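Virora Table Set, Set-up Guide
Section 3: Laying out the bowls and tray

Read this part before you stick anything down. The tape does come up again but it leaves bits.

What you need from the box
Red-rim bowl
Blue-rim bowl
Metal tray
Roll of frosted tape
Placement card (Plondmont print, folded in the lid)

Not in the box: scissors, dry cloth, a table.

3.1 Clear and wipe the table. Dry it all the way. Tape won't hold on damp wood, won't hold on crumbs either.

3.2 Unfold the placement card. Long side toward you. Needs 325 mm of clear table front to back, more is fine.

3.3 Cut the tape. Short strips for the bowls, longer one for the side margin. Round the corners off if you have time, they lift less.

3.4 Press strips down flat, thumb from the middle out. No bubbles. Slide the card out after, not before.

3.5 Set the tray on the right. Bowls on the left, red one at the back, blue one nearer you. Close together is ok.

Note: the strips should stick out a little past the rims. If you cant see any tape at all you cut them too short, do it over.

Bowls and tray on a wood-grain table:
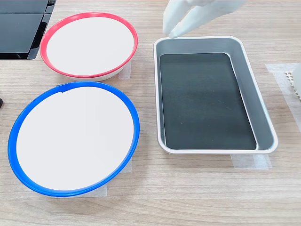
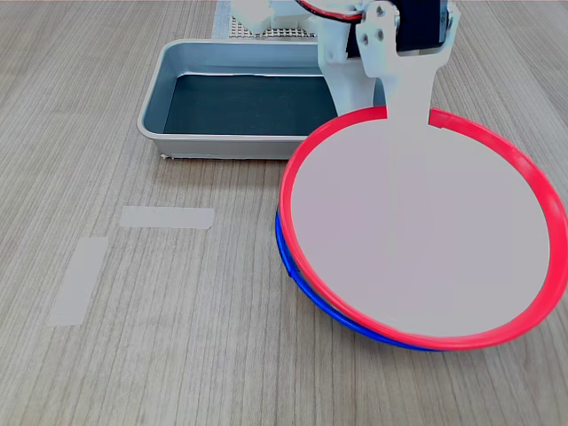

3.6 Check from your seat. Can you reach everything without leaning over the tray? If not move the whole layout toward you, tape and all. Don't just drag the bowls.

3.7 Leave it alone for an hour before first use. Overnight is better on oiled tables.

CAUTION: Never tape over a fresh finish. Wax, oil, varnish, let it cure first. Hetent tape is strong and will pull the top layer off.

CAUTION: Tray edge. Run a finger along the rolled lip before use. Any sharp spot, stop and send it back (part 368).

Putting away
1. Empty everything first.
2. Bowls stack, red on top of blue. Don't force them, they will jam.
3. Tray stores flat. Nothing heavy on it, the metal dents.
4. Tape can stay down between uses. Change it when it goes yellow or teh edges curl.

Note: to lift old tape, warm it with a hair dryer on low and peel slow. No blades on the tabletop.

Spare parts
Bowl, red rim or blue rim: order by color, part 278
Tray: part 368
Tape roll: any Hetent frosted, narrow width

Next: Section 4, Cleaning.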